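Progress report no. 2: the open day in May
For Jolene Hinds, Altmont grants office

Hi Jolene,

You asked for something short after the open day, and I'm afraid this is the long version of short. It went well! Better than I was braced for, anyway, and I'd like to tell you about it while I still have my notes in one place.

We opened the doors at Hastevdale at ten in the morning and people kept turning up until well after four. The sign-in sheet has 43 names on it, though a few families put down one name for everybody. Roel Dijkstra drove over from Stireck and stayed all day, which I took as a good sign (he had told me he could only spare an hour).

The main attraction was the clothes folding. We ran it as a live session on the gray seat by the wall, with shirts and sports tops, and let visitors stand close enough to see the fingers. I'd picked bright colors on purpose so that people at the back could follow along.
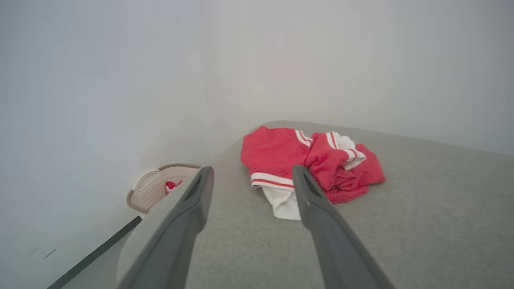 Magdalini Kokkinos did most of the talking during these sessions and she was terrific. She has a way of saying "now it has to find an edge" that gets a whole group leaning in. The hardest part is still the start, when the piece is in a heap and any bit of cloth could be a sleeve or a hem. We had several long waits there, and I'd like to be upfront about that. Roel asked why we don't lay everything out flat first, and the short reply is that your laundry at home doesn't come that way either.

As for the work your grant pays for, we now have 883 recorded folding runs, and 300 of those are with sports clothes, the group we were weakest on last time. Ognjen Kovačević went through every one of them and marked where the fold went wrong, if it did. His notes say the trouble is mostly with sleeves — they bunch up over the body and then the second fold sits crooked.
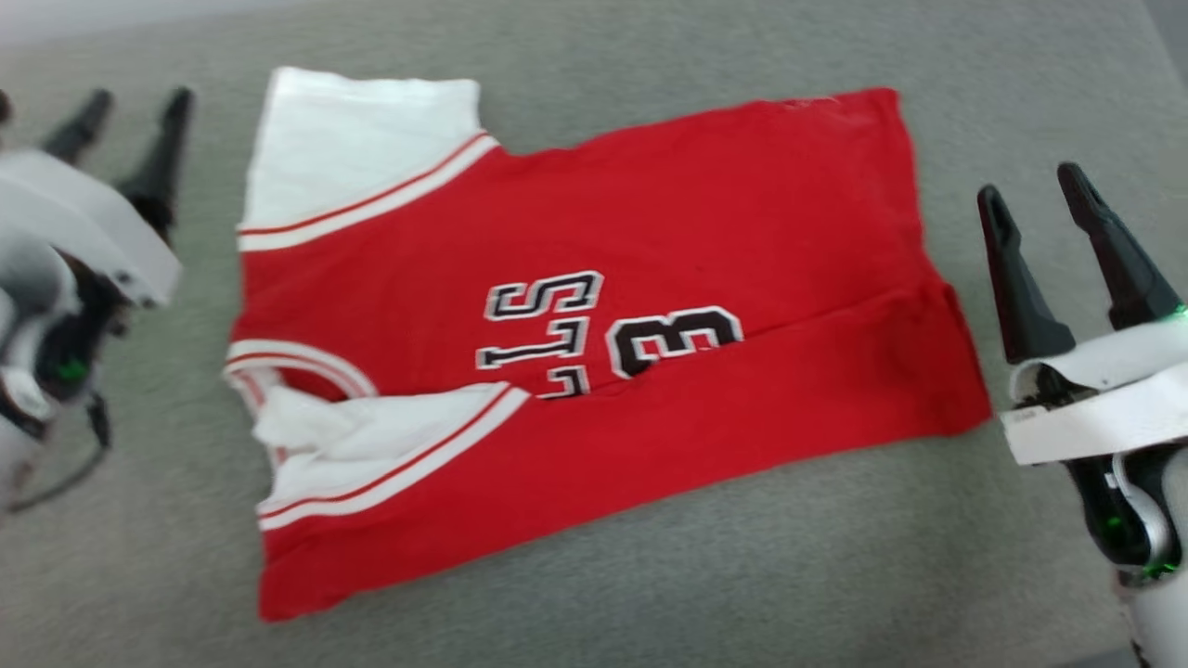 So that's what we're working on next. Ognjen wants to try a smoothing step before the bottom edge comes up, and I've said yes to that for the next stretch. It will slow each run down by about 2 minutes at first, and I think we can live with it.

Money: we're within budget. The one item I'd like to move is the travel line, which we've barely touched, over to spare finger pads. Aslı Ersoy has the new quote from Abbasi and will send it to you with the form.

Could you let me know whether Altmont would like a visit of its own before the summer? Mornings are best for us, and we'd be so happy to have you!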